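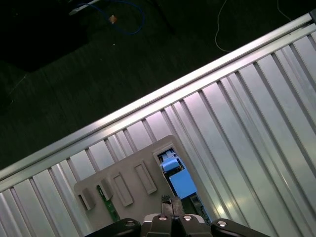

*Wrist cam view over the fixture plate, one board strip standing in its slot*

**Wrist camera sees the slot fine, planner still comes in off target - perception or calibration?**

**Zoila Restrepo**

Hi all, hoping somebody has fought this before. I'm writing the pick and place side for a small bench cell at Grutama. The plate with the slots sits on a ribbed aluminum panel, and my slot detector (plain edge finding plus a rectangle fit) gives me nice tight boxes on the grey plastic. Then the planner takes those poses, the arm goes down, and the finger ends up short of the slot. Always in the same direction as far as I can tell, but the size of the miss changes with the wrist angle!

I've already redone the hand-eye calibration with 50 poses and it reports a tiny error, so I believed it. Exposure is fixed at 2000 microseconds. I tried masking out the panel too, thinking the glare on the ribs was pulling the fit around, and it made the boxes prettier but the arm still misses. What would you check next?

**Pirmin Pichler**

Check your timestamps before you touch anything else. A miss that changes with wrist angle smells like the image and the joint state being paired up wrong. I lost most of August to this on the Skavum rig - our driver stamped frames on arrival, so each one was nearly 65 ms late, and the calibration looked great the whole time (you stop the arm for those shots, so the delay never shows up).

Easy test: stop the arm dead, wait a second, grab one frame, plan from that. If the miss goes away it's timing. We do our testing over an open PC case now and it's a mean place for a detector.
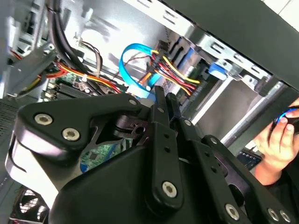 So once the timing was fixed I still had to deal with depth jumping around near wires and shiny sheet metal. I ended up throwing out any pose that didn't agree across three frames in a row, and I turned the approach speed way down for the last bit. Slow, but it quit poking things. Your flat plate should be a lot kinder to you.

Also look at how spread out your 50 poses are. If the wrist barely tilts in them, a low error number doesn't tell you much.

**Gilberto Usuga**

had same thing, it was the tool frame. somebody changed the finger and the old length was still in the config. took me 279 log lines to spot it lol. measure your finger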